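**Grip pads shedding on the sock hanging cell**

**vmontoya**
Two-arm cell, wood table, cloud hanger on a rod over it, socks clipped in pairs. Fingers are printed, black, with a crosshatched pad on the inner face. After the last 700 cycles I get missed pinches on one arm only. Wrist camera view with the gripper open:

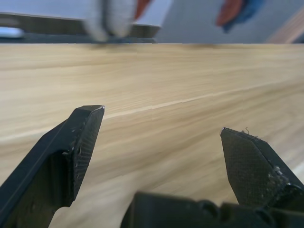
*Wrist cam, fingers open. Note the specks at the step on the left finger and the fiber on top of the right one.*

Force limit is unchanged. Gripper was re-zeroed twice. Looking for a maintenance interval before I reprint anything.

**prasetyo_p**
The white specks by the mounting on the right finger could be dust or worn plastic. Find out which. Put tape on it and pull. If the tape comes up clean and the marks stay, it is wear and brushing won't help.

**halfdan_v**
Disagree on the order. Check the finger screws first. There is a hole at the step on the left finger and debris around it. I had a Gesier set where the screw backed out half a turn, the finger rocked on every close and ground its own dust. Looked exactly like pad wear.

**vmontoya**
Screws are at spec, checked with a driver this morning. Tape test: most of the specks lifted, some stayed. So both.

**amercado**
What is the reset layout? If the pinch point is off, the pad edge takes the load and the flat never touches the cloth.

**vmontoya**
Single row, toes toward the front edge, matching socks next to each other. Blue, red, gray from left to right. Each arm starts from its own side and works inward.

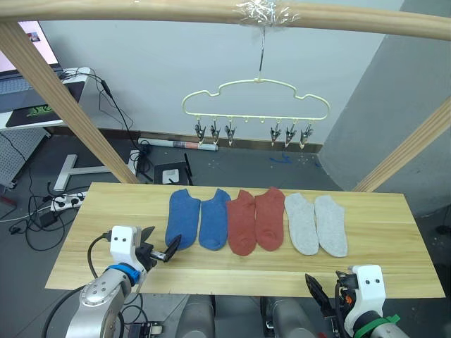
Spacing is by hand, no fixture. The pinch is taught at the cuff with an offset of 2 mm above the table. Left arm is the one that misses.

**amercado**
Then teach the outer left position again. With hand spacing a sock can sit at a slight angle, the cuff moves, and the fingertip lands on the wood. Tip strikes will fray the upper edge too.

**halfdan_v**
An angled sock does not shed plastic. Reprint the fingers, keep the old pair as spares.

**prasetyo_p**
It does if the tip drags. We log tip contact on the Darnska cell and swap pads at 100 strikes regardless of how they look. Cycle count told us very little.

**oliwia_m**
Knurled pads hold lint in the grooves. Dry nylon brush, along both diagonals, every 10 runs. No alcohol on printed parts until you know the filament. Pull fibers off with tweezers, don't cut them. Also wipe the table, or the fingers pick the dust up again.

**vmontoya**
Did the following:

1. Brushed all four pads, pulled the fiber.
2. Wiped the table.
3. Retaught the outer left position, offset raised by 1 mm.

Fingers not replaced. Running a full set now with contact logging on. Will post the strike count per arm.

**halfdan_v**
Change one thing at a time next time. You won't know which of the three did it.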